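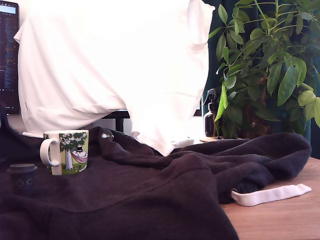

Home Issues Articles Authors Contact
Reading time: 8 minutes

4. Personal mugs and the shared kitchen

4.1 Which mugs are kept out of common use

In Section 3 we described the stock of cups which the employer buys. In the present section we turn to the mugs that employees bring from home. We call a mug personal when at least one colleague, asked separately, could say to whom it belongs. This definition is narrower than the one used in our pilot study at Hillia, where the statement of the owner was enough. The pilot gave too many personal mugs, as some people claimed a mug which the others on the floor used every day without knowing of the claim.

The questionnaire was returned by 526 employees of the two sites, Volleck and Neagu. From these we selected 60 for an interview, 30 at each site. The Volleck site is an older building with one kitchen on every floor. At Neagu there is one large kitchen beside the entrance, and the distance from the desk to the sink is for most people much longer. We expected this distance to matter for the washing, and it did, but it mattered also for where the mug spends the night. At Neagu personal mugs stay on the desk. At Volleck they go back to the cupboard, usually to the same shelf and often to the same corner of it.

The interviews show that decoration does a large part of the work of marking. A plain mug is borrowed, even when the owner has used it for years. A mug with a picture is borrowed much less, and it is returned sooner. The picture does not need to say anything about the owner. Several respondents could describe the drawing on a colleague's mug in detail and could not say why the colleague had chosen it. Mugs with characters from children's books were mentioned often in this connection (for the type, see Figure 3). They were seen as gifts, and to use another person's gift was judged more serious than to use another person's purchase.

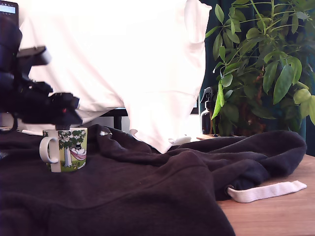 Figure 3. Small white mug with an all-round printed illustration: tree, pink hammock and figure in a black top hat.

Mugs with the name of a firm form a special case. Wolach, which supplies the coffee machines at both sites, gives away a printed mug with each service contract. These mugs have a clear decoration but no clear owner, and they circulate more freely than any other kind. One respondent at Neagu had painted a dot of nail polish under the handle of such a mug. She reported that it still disappeared, because people look at the side of a mug and seldom at its bottom.

4.2 Size

Size was not part of our first coding scheme. We added it after the interviews, when it became clear that small mugs are treated differently from large ones. The small mug is left alone. It does not hold the full portion of the machine, and a person who borrows it must stop the machine by hand or clean the tray afterwards. Some owners knew this and had chosen a small mug on purpose – others had a small one by chance and were pleased with the effect. We cannot separate size from decoration completely, as the small mugs in our material were nearly all decorated.

4.3 Loss and replacement

When a personal mug is broken, the reaction depends on who broke it. If it was the owner, the mug is in most cases replaced within the same week by another one from home. If it was a colleague, there is a period in which the owner drinks from the common stock and waits. Interviewees disagreed on how long this waiting should be. At Volleck we heard twice of a replacement that the owner accepted with thanks and then did not use. The new mug moved slowly to the common shelf, and in February, when we visited the site for the last time, both were in general use.

We did not find that length of employment explains the number of personal mugs. It explains their age only. A limitation should be repeated at this point: our data come from two office sites of one employer, and workplaces with shifts, where a desk is shared, may show another pattern. The dishwasher, which several interviewees blamed for faded pictures, is treated in Section 5.

Comments (3)

Reader comment – Friday, October 12, 2018
Did you ask about lids and saucers? In our office a saucer on top means "do not touch" and it works better than any picture.

Reader comment
I think the point on small mugs is correct, but in my department it is opposite with espresso drinkers. They take the small ones first.

Reader comment
Is the coding scheme available? The link in Section 3 gives me an empty page.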